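The Hosus Grout Pen, After One Bathroom and Most of a Kitchen

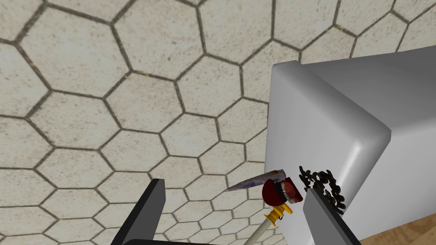 Image: Skiltasum Home

I have reached the age at which a person has opinions on grout. Mine is that it should be one color, and that the color should be the one on the bag. The grout in my upstairs bathroom left the bag as "Driftwood" and has since gone through several shades, most of them found in old coffee cups.

The proper cure is to rake it out and do it over. I got a quote for that. The quote was $1,835, and it did not include moving the toilet, which the man said he would "work around." So I bought the Hosus Grout Pen, which costs 21 dollars for a two-pack and asks you to believe that a floor can be fixed with stationery.

It's a fat marker with a slanted tip. Inside is a water-based paint, and you shake it, press the tip down until it floods, and draw over your grout lines like a kid staying after school. I got the Warm Gray. There is also a Cool Gray, and if you can tell them apart on the website you have a better screen than I do.

The first thing I learned is that the floor has to be clean. The package says so in very small type, just under the large type that says NO PREP. I scrubbed for an evening with a stiff brush and some baking soda, at the end of which the grout looked good enough that I thought about returning the pens. By morning it had dried back to its usual self and we carried on.

On straight lines the pen is a pleasure. The subway tile behind my kitchen sink took me one podcast. Small hex tile is another matter, and if that's what you have, look at how often the line turns a corner before you order. The slanted tip wants to go straight, and at every turn it leaves a small gray whisker on the tile. These come off with a damp cloth if you get to them inside a minute. After that you need a thumbnail, and after an hour you need to stop caring.

The box claims one pen covers 200 feet of grout line. I ran dry beside the bathtub with the doorway still to go, and I don't own that kind of bathroom. The second pen lasted longer, I think because I had quit pressing so hard. Buy two packs. You will resent it, but the color varies a little from batch to batch and you don't want to find that out in the middle of the floor.

Coverage is better than I expected. One pass hides yellowing, two passes hide whatever was going on behind the toilet. The finish is flat and a touch chalky, closer to real grout than the shiny stuff Poltau sells in the squeeze bottle. I used the Poltau years ago in a rental and it looked like somebody had iced the floor.

As for wear, I finished in March and have mopped a normal amount, meaning less than I tell people. The middle of the room is holding. The strip in front of the sink has started to go thin, and inside the shower I'd call it a loss, though the package does warn against standing water. The kitchen wall looks the same as the day I did it, but then I don't walk on it.

There's a refill bottle, sold separately, and I can't recommend it. The cap threads are rough and mine wept gray all over a drawer.

Smell: mild. Knees: bad. Get a foam pad, or fold up a bath mat you don't like.

Hosus says the pen has had more than 1,000 five-star reviews. I'm giving it three and a half, with the half for the backsplash. I have one pen left and I've been looking at the laundry room.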